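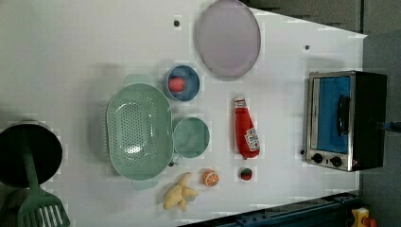

**Guides / Open days / Tabletop manipulation**

# Running the kitchen table demo for visitors

Applies to the single-arm station in the Noonan lab at Flernard. Maintained by Cathal Phelan. Last revised March 10, 2022, after the Griluvside school visit.

The demo has one operator at the console and one presenter at the barrier. It consists of a short talk, a pick-and-place run with the play food, and an oven door run. Allow 20 minutes per group, including reset. Groups larger than 12 should be split before they enter the lab.

## Before the first group

1. Power on the arm controller and wait for the status light on the wrist to turn blue.
2. Start Volel on the console and load the profile `openday_kitchen`. The February profile has the old speed limits and must not be used.
3. Wipe the tabletop.
4. Home the arm with the table empty.
5. Press the emergency stop, confirm that the arm holds, then release and re-enable.

Test the emergency stop again after lunch. Write both checks in the station log.

## Setting the table

Place the large items first. The toaster oven goes on the right with the door facing into the table. The plate goes at the far side, near the middle, and the colander on the left with the green cup next to it. The blue bowl sits between the cup and the plate.

Add the food last. The ketchup bottle lies flat near the middle. The banana, the orange and the loose strawberry go in a row along the near side, spaced so that the gripper fingers fit between them. Exact positions are unimportant, and visitors can be invited to choose them during a reset. Do not stack items.

## Oven door run

Jog the arm to the `oven_pre` pose and check the clearance between the wrist and the oven housing. Start the run at 30 percent speed.

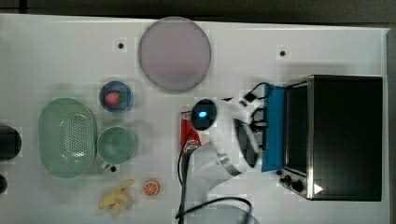
Watch the cable loop during the approach. If the loop tightens or catches on the housing, pause the run, back out to `oven_pre` and rotate the last joint by hand jog until the loop is slack. Resume from the pre-grasp step. Resuming from mid-path skips the force check.

The presenter should explain the run while it is in progress. Points to cover:

- the wrist camera and what it is used for
- why the arm slows down near contact
- what the operator can and cannot override

The door run times out after 172 seconds. On a timeout the arm stops where it is and the console shows code 327. Clear the code, open the gripper from the console, and retract along the approach path. Never push the door by hand while the arm is enabled.

## Pick-and-place run

Return the arm to the right side of the table before each run, with the gripper clear of the food.

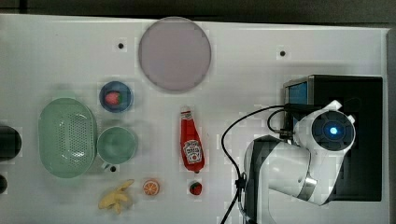 Select a target and a destination in Volel. Strawberry to plate is the most reliable pair and should be run first. Orange to colander is acceptable. The ketchup bottle needs a wider grasp setting (`grip_w = 3`) and is best left until the group has seen a smaller object moved.

Let the visitors name the next target. The operator confirms it aloud before pressing run. If a grasp fails, allow one retry, then change the target. Repeated failures on one object usually mean that the table calibration has drifted. Recalibrate between groups.

## Checking the overhead view

Visitors follow the run on the wall monitor, which shows the overhead feed. Look at the feed with the arm parked, then with the arm over the table.
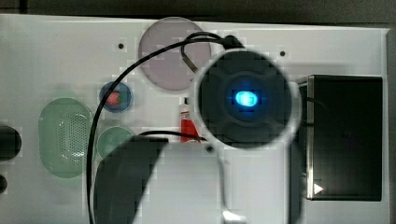

If the feed is blocky, lower the stream resolution one step in Volel and restart the viewer. The console view is unaffected. The arm and its cables will cover part of the table at times, so the presenter should point to the target before the arm moves in.

## Reset and shutdown

Between groups, disable the arm, return the food to its row and close the oven door. Re-enable only when everyone is behind the barrier.

At the end of the day, park the arm, exit Volel, then switch off the controller, in that order. Put the food in the bin under the console. Report damaged items in the station log.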